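Interview: How Adero balances its card decks

July 2023

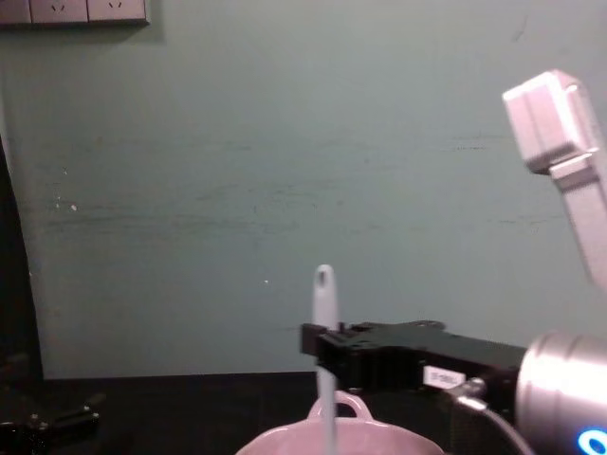

Zoddale, the two-player card battler from the studio Adero, received its largest balance patch since launch last month. The patch changed energy costs, reworked two spell families and removed a card that had appeared in most high-ranked decks. We spoke with the game's lead balance designer, who asked to be identified by role only. The designer explained the deck cap first, using cooking terms. "A deck is one pot," the designer said. "A pot with one ingredient in it is a deck with one plan. Players put in a second plan, then a third, and none of them gets drawn in time." The cap stands at 20 cards, and the studio does not intend to raise it.

Asked how a card is selected for a change, the designer described a two-stage check. The first stage is win rate by rank bracket. The second is what the team calls hold time, meaning the number of turns a card sits in the hand before it is played. "Win rate tells you a card is strong. Hold time tells you whether people are making a decision with it," the designer said. "Ember Wall had a hold time close to zero. You drew it, you played it. We cut it."

Ember Wall cost 4 energy and blocked a full lane for two turns. Several players have argued that a cost increase would have been enough. The designer disagreed. "We tested it at five and at six. At five nothing moved. At six it was dead and the swarm decks had no counter in the top lane, so we would have been patching those next."

Test matches are run on an internal build. Each candidate change gets 200 matches between fixed decks before a human tester sees it. The designer said the automated matches are useful for finding loops and poor at finding boredom.

The map art also changed in the patch. The new Harbor arena is set in 1924, and its lanes are narrower at the midpoint. According to the designer, splash damage is worth more there — the units bunch up before the bridge — and the team is watching the figures for the Biltov faction, which relies on splash.

On the Baldursdóttir faction, the designer was more cautious. Its shield units were left alone despite complaints on the forums. "Shields are fine in a short match. In overtime they stack, and the timer is at fault there. We want to fix the timer first."

A smaller patch addressing overtime is in testing. The designer would not give a release date, but confirmed that ranked seasons will not be reset when it arrives.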